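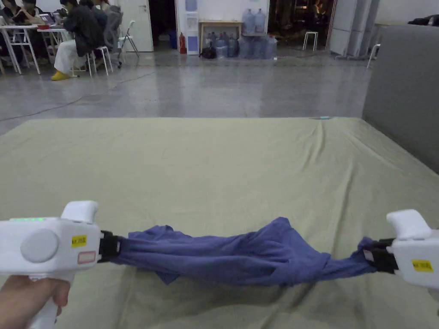
Blaues Tuch, zerknittert, über olivgrüner Unterlage

Waschen und Formstabilität von Flachtextilien
Sprechnotizen, Fassung 30. September 2024
Vortrag: Kristýna Slanina, Textilprüfung Drosthorpe

Folie 1: Einstieg
Begrüßung kurz halten. Zeitrahmen nennen: 50 Minuten inklusive Fragen. Hinweis, dass es nur um Gewebe geht. Maschenware behandelt Bongani Adams am Nachmittag.
Ausgangsfrage an das Publikum: Wer misst Einlauf vor dem Zuschnitt, wer erst nach der Reklamation? Handzeichen, nicht kommentieren.

Folie 2: Begriffe
Relaxationsschrumpf: Abbau von Spannungen aus Weben und Ausrüstung. Tritt überwiegend bei der ersten Nassbehandlung auf.
Quellschrumpf: Fasern nehmen Wasser auf, der Garnquerschnitt wächst, die Einarbeitung nimmt zu. Betrifft vor allem Zellulosefasern.
Filzschrumpf: nur Wolle und verwandte Haare. Einmal erwähnen, dann weiter.
Restschrumpf: das, was nach der Ausrüstung noch übrig ist. Diese Größe interessiert den Konfektionär.

Folie 3: Probenvorbereitung
Probe spannungsfrei auslegen und klimatisieren. Falten mit der flachen Hand ausstreichen, nicht ziehen. Messmarken in Kett- und Schussrichtung, je drei Strecken. Abstand zur Webkante einhalten — dort ist die Fadendichte oft höher.
Wer am Rand misst, misst die Kante.
Markierung mit Faden oder waschfestem Stift. Bei dunkler Ware Faden bevorzugen. 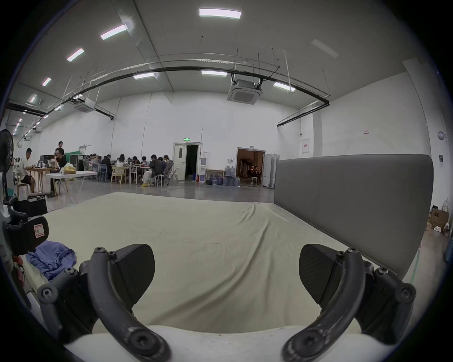
Folie 4: Waschprogramm
Wir fahren bei Baumwolle zwei Reihen, 49 Proben insgesamt. Reihe A bei mittlerer Temperatur, Reihe B bei 90 Grad. Beladung mit Ballastgewebe auf Sollgewicht ergänzen. Waschmittel abwiegen, nicht mit dem Messbecher dosieren.
Rückfrage aus Meireles erwarten: Warum überhaupt noch 90 Grad? Antwort: Objektwäsche. Gleice Batista hat dort Kunden, die es im Lastenheft verlangen.

Folie 5: Trocknung
Häufigste Fehlerquelle. Tumbler, Leine und Liegendtrocknung liefern verschiedene Werte, auch bei identischer Wäsche. Verfahren daher immer mit angeben.
Auf der Leine längt das Eigengewicht die hängende Richtung. Im Tumbler fehlt diese Last, die Mechanik kommt hinzu. Werte nie zwischen den Verfahren mitteln.

Folie 6: Auswertung
Formel anschreiben: Maßänderung in Prozent gleich Länge nachher minus Länge vorher, geteilt durch Länge vorher, mal 100. Negatives Vorzeichen bedeutet Einlauf. Im Prikico-Formular war das bis Februar umgekehrt, alte Blätter bitte nicht mehr verwenden.
Kette und Schuss getrennt ausweisen. Streuung angeben.

Folie 7: Fallbeispiel Komormont
Bettwäsche, Leinwandbindung, Beanstandung wegen verzogener Säume. Ursache war der Nähfaden: Er lief stärker ein als das Gewebe. Die Ware selbst lag in der Toleranz. Dank an Aparecida Fontes für die Saumproben.
Für diese Folie etwa 10 Minuten einplanen, es kommen erfahrungsgemäß Zwischenfragen.

Folie 8: Fragen
Tabellen liegen bei Ivone Bezerra aus. Muster bitte nach Durchsicht zurück in die Mappe.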